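Winter walk-through checklist, Clakesmont house
3 February 2023

I do this list twice a year, once in November before the pipes have anything to worry about and once when I'm sick of winter. The house was built in 1838 and it behaves like it. These are my notes from the second round, typed up mostly so I stop losing the yellow pad. If you own something old and drafty, help yourself!

ENTRY AND STAIRS

Handrail, front stairs: OK. I leaned my whole weight on it and it didn't budge.

Handrail, cellar stairs: NEEDS WORK. The bottom bracket is pulling out of the plaster again. I put longer screws in last time and clearly missed the stud (again). Going to open up the wall a little and put in a proper block.

Treads: OK, except the fourth one down to the cellar, which has a worn nose. Grip tape for now.

Light switch at top and bottom: OK. The bottom one buzzes a bit. Adding it to the electrician list.

SMOKE AND CO ALARMS

Upstairs hall: OK. Pushed the button, scared myself, fine.

Bedrooms: OK, both.

Cellar: REPLACE. The date on the back says it's past ten years old. It still beeps when you test it, but the sensor ages even if the beeper doesn't, so out it goes.

CO alarm outside the bedrooms: OK, new batteries.
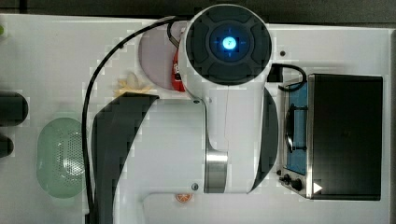
Also on the alarm front, I finally wrote the install dates on the outside of each one with a marker. It looks terrible and I don't care. I was so tired of getting on the ladder and twisting them off just to read the tiny print.

KITCHEN

Extinguisher: OK. Needle is in the green, pin is in, and I moved it from beside the stove to beside the back door. If the stove is on fire I don't want to be reaching across it.

Range hood filter: DIRTY. Truly disgusting. Soaked it in hot water and dish soap overnight and it came up pretty well.

Outlets by the sink: one FAIL. The left one wouldn't trip when I pushed the test button. I've shut off that breaker and taped it, and the toaster now lives in the dining room, which makes breakfast feel weirdly formal.

Under the sink: OK, dry. I put a paper towel down and came back to it the next day - not a spot.

Gas shutoff: OK. I know where it is, and the wrench hangs right next to it.

HEAT AND CHIMNEY

Boiler service: DONE. Tolley came out and charged me $209, a little more than last time but they also bled the upstairs radiators, so I'm happy.

Flue: OK per the service sheet.

Fireplace: DO NOT USE. There's a cracked tile at the back of the liner. Marino quoted me $330 just to scope it with a camera and I've said go ahead, because guessing at a chimney is a dumb way to save money.

Clearance around the space heater: OK, three feet on every side. I moved the laundry rack. It keeps creeping back over there somehow. 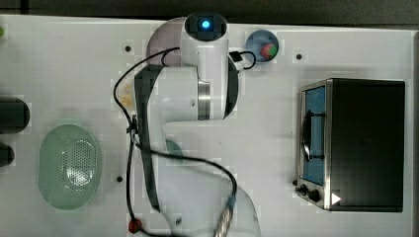 One more thing on heat. The radiator in the back bedroom is stone cold at the bottom and hot at the top, and I used to think that was air. Air gives you a cold top. Mine is probably sludge, so I need to call Tolley back and ask what a flush costs before next November.

CELLAR AND WATER

Main shutoff: STIFF. It turns, but I had to use both hands and some bad language. Worked it back and forth a few times and it's easier now.

Water heater: OK. No drips at the relief valve, and the pipe runs down to the floor like it should.

Sump pump: OK. Dumped in a bucket and it kicked on. The pit lid is a Cullus one and I like it a lot, it finally fits.

Extension cords: TOO MANY. The freezer was plugged into a 50 foot cord that was warm to the touch. Freezer is now on the wall outlet, and the cord is back to being for the hedge trimmer.

Paint and solvents: moved to the shed. They were way too close to the boiler. 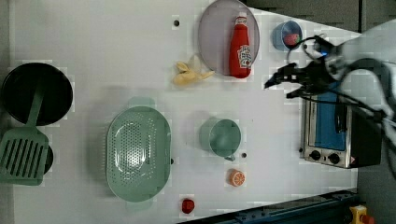 How often should I push the test button on my smoke alarms?

Once a month is the usual advice, and it takes a few seconds with a broom handle. I do mine when I pay the water bill, and then they get a proper look and a dusting on this list.

OUTSIDE

Gutters: OK at the front, back ones full of leaves.

Porch step: LOOSE. Two screws, tomorrow.

House number: can't read it from the street after dark. Ordering bigger ones.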